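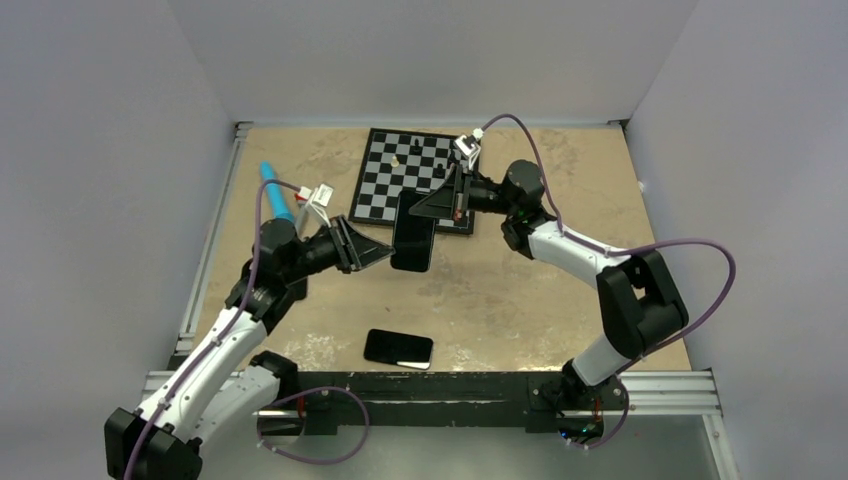
Should a home cook temper chocolate for dipped fruit? For fruit eaten straight from the freezer, there is no need.

Home | Recipes | Opinion | Contact

Tempering sets cocoa butter in a stable form, so the coating snaps and stays glossy at room temperature. A frozen strawberry never reaches room temperature before it is eaten. What matters is thickness, and most recipes get this wrong. They call for plain melted chocolate, which sets hard on contact and shatters at the first bite.

I add coconut oil: 200 g of dark chocolate to 30 g of oil. The coating is thinner and softer, and it holds to the fruit.
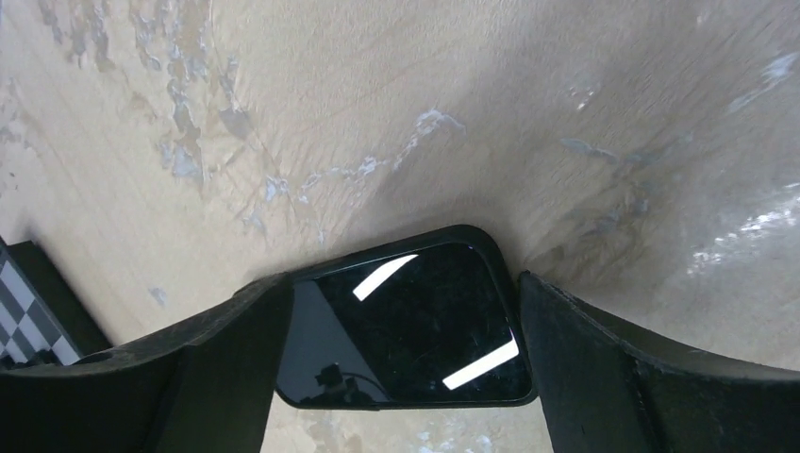

Ching-wen Kwok argues that the oil dulls the flavour. At 30 g I cannot taste it — at 60 g I can, and I would not go that far. Her other point, that fruit must be dried well before freezing, I accept in full. Surface water turns to ice and the chocolate slides off it.

Milk chocolate needs less oil. Start with 15 g.

Shares 603 | Comments 8
© Endlow, April 2019 | Back to top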